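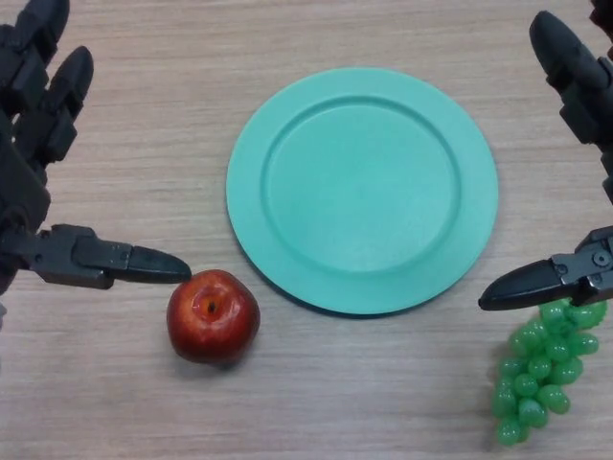 The left hand near the apple and the right hand over the grapes, with the plate still empty.

Fruit to plate: teaching a two-handed pick by remote control

29 January 2025

The tabletop work at our Grirham site moved on to two-handed tasks this month. The first one is simple to say: put the apple on the plate with the left hand, put the grapes on the plate with the right. A person can do it in a couple of seconds without looking. Teaching it to the robot has taken most of January, and the lab has been asked often enough how that works that we are giving it a longer item than usual.

The robot is not programmed with a path. An operator sits at a separate desk, wears a pair of tracking gloves and a headset, and sees the table from the robot's own head camera. When the operator's hands move, the robot's hands move. Everything is recorded together while this goes on: the camera picture, the position of each finger joint, the arm angles and the commands coming from the gloves. One run of the task from start to finish is called a demonstration. The recordings are then used to train a model that will later try the same task with the operator's gloves switched off.

By the close of work last week the team had 1240 demonstrations of the fruit task that passed checking. The goal for this task is 3000. Runs that fail the check are kept in a separate folder and are not used for training at present, although Hordiienko, the group that wrote our recording software, has suggested that runs with a dropped and recovered piece of fruit should go back in. That will be tested in the next round.

What makes a good run

New operators tend to go too fast. The delay between glove and robot hand is small, but it is there, and a quick grab often ends with the thumb pushing the apple across the table. The advice given in training is to bring the hand in over the fruit and come to a stop for a moment with the thumb close to it. Then lower, close the fingers, wait, and lift. The stop looks unneeded in the recording, but runs that include it have been far more even from one operator to the next.

The thumb gets the most attention. The tips on the current hands are wedge-shaped, and the angle at which the wedge meets the fruit decides a lot. On the apple, a thumb that comes in too high slides over the top. Operators are told to aim for the side and let the fingers come around to meet it. The grapes are different. The bunch is wide at one end and narrow at the other, and it has no single good place to hold. Most people settle on the wide end. If the thumb presses straight down into the middle, the bunch tends to turn under it and has to be nudged back before a second try.

Both hands are in view at the start of every run, and the order of picking is left to the operator. Early on there was a rule that the left hand always went first. It was dropped after the model trained on those runs would not move the right hand at all until the apple was on the plate, even when there was no apple on the table. Operators now vary the order, and a few runs in each session have both hands moving together. Those are the hardest to do well, as the hands come close to one another over the plate and the operator has only one view of them.

Changing the layout

The plate and both pieces of fruit are moved between runs. Operators work from a set of 21 layouts, printed on cards and shuffled at the start of each session. In some, the apple is almost against the rim of the plate, which leaves little room for the fingers on that side. In others the grapes are near the front of the table, where the arm has to fold back toward the body. Nobody enjoys the front layouts, and the checking notes show it. They are also the ones the model needs most, so please do not skip them or put them at the bottom of the stack.

A session is limited to 9 layouts before a break. People's hands get tired in the gloves sooner than they expect, and the runs recorded late in a long session were the ones most often thrown out.

First results

A model trained on the first part of the set was run on the table two weeks ago. It handled the apple well in the open layouts and poorly when the apple was close to the plate. With the grapes it reached the right place most of the time but often closed the fingers too early. The team thinks this comes from uneven timing in the oldest recordings, made before the pause was part of operator training. Some of those will be recorded again.

The next test will use the full set once it is complete. After that the same two hands will move on to the Bredness task, in which a cup is passed from one hand to the other before it is set down. Sastis is sending a second pair of gloves in a smaller size, and this should help several people who have been working with loose fingertips.

Operators wanted

Anyone on site can sign up to operate. No background in robotics is needed, and the training session takes one morning. You should be comfortable wearing a headset for short periods. Sign-up sheets are by the door of the tabletop lab, and openings are mostly in the afternoon. If you have operated before and it was before this month, please repeat the short practice on pausing before you record again.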